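Visa fee rise goes ahead in May - and the seasonal workers at Teklow will be first to pay it.

Renewals go up by 200 pounds a head. Employers were told at 4pm, no warning before that. Bokex, the packing firm that takes on most of the pickers, says it won't cover the cost this year.
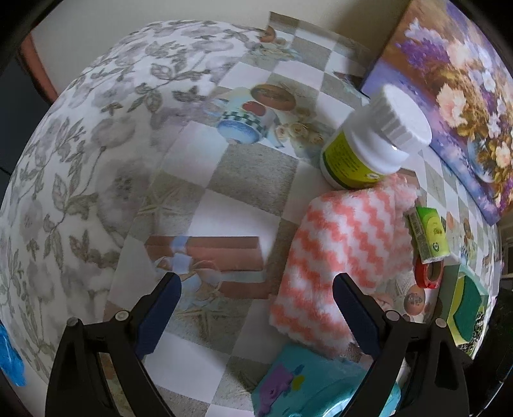 Ariel Sebastian, who runs the advice line in Hong, has had calls all morning. "People are asking if they should just go home. Some have kids in school here." She wants the rise put off untill the autumn, and a cap for families.

A petition has passed 4000 names. Ministers need only 1000 to give a written reply, so one is due - no date given. 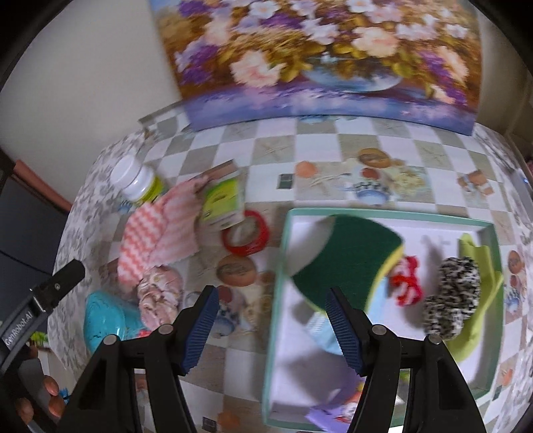 Fovavmont council meets tonight to vote on a hardship fund. Small one. Enough for 20 households, first come first served, forms at the library desk. Two councillors have already said they will vote agianst it. Bokex has been asked to send someone to the meeting and has not yet replied.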